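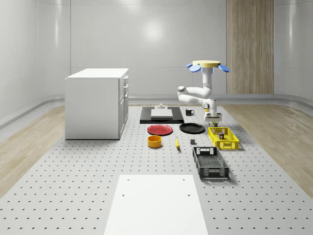 17 April 2020

Clearing-up task, simulator only. Haf set up the layout and I ran it, with Ettore on the phone asking every so often if it was done yet. It was not done.

The job as written on the sheet: dishes to the tray, everything else into a crate, nothing left lying on the platform. My niece could do it while watching television. We gave the arm 400 tries overnight and I spent the morning going through the log with a bad headache.

Mug first. Going in from above with the fingers either side of the wall is fine. Going for the handle is not fine, and the planner likes the handle. I have asked Benedikt twice to put a penalty on it and he says the penalty is in. Then it isn't big enough.

Plates are the old story. A plate flat on a surface gives a parallel gripper nothing to get under. A person tips it up with a fingernail or slides it to the edge of the table without thinking. Our arm comes down on the rim, pinches, loses it, comes down again. The red one and the black one behave the same, so at least color has nothing to do with it. Marlene wants to try the slide-to-the-edge trick. Fine, but what edge? The platform goes on well past the plates in every direction that matters. She'd have to push the thing halfway across the cell and hope it doesn't snag on the way.

Bowl is OK. Small cube is OK, boring even. Can into crate OK if it's let go low enough. From higher up it tips and rolls against the wall, and the score sheet still counts that as a success. I don't. If I put the shopping away like that at home I would hear about it.

Crates: the sheet doesn't say which one. Yellow or black, both pass. So the arm picks the yellow every time and we learn nothing about whether it can tell two crates apart. Hannelore, please fix the wording before the next batch.

The Wunix people sent over their summary again, the one that says their kitchen routine is "ready for the home." I read it properly this time. All of it is in simulation, same as ours, and there is no sink in it. No water, no grease, no spoon stuck to the bottom of a bowl. I'm not sneering, we have no sink either. But we don't print "ready for the home" on the front page.

Ettore's question, which he is going to ask again on the next call: could Derkon put this on the packing bench by October? My answer for the book is no. Sorting small solid things into a crate, maybe, with somebody standing next to it. Anything flat, no. And the somebody standing next to it would have finished the crate and gone for coffee.

Haf disagrees and I said I'd write it down. Her view is that the grasp is a gripper problem and we are blaming the planner for it. Put a suction cup on and plates go away as an issue. Possibly. Then the mug comes back as one, and we'd be swapping tools between every two items. She thinks a swap costs 3 seconds. I think 7, more when it misses the dock.

To do:
- handle penalty up, Benedikt
- wording on crates, Hannelore
- rerun the mug alone, 2 start positions, leave the rest where it is
- find out what Lellemard charges for the suction kit, and whether the simulator has a model for it
- change the scoring on the can so that lying down is a fail

Plates parked until Marlene has something to show.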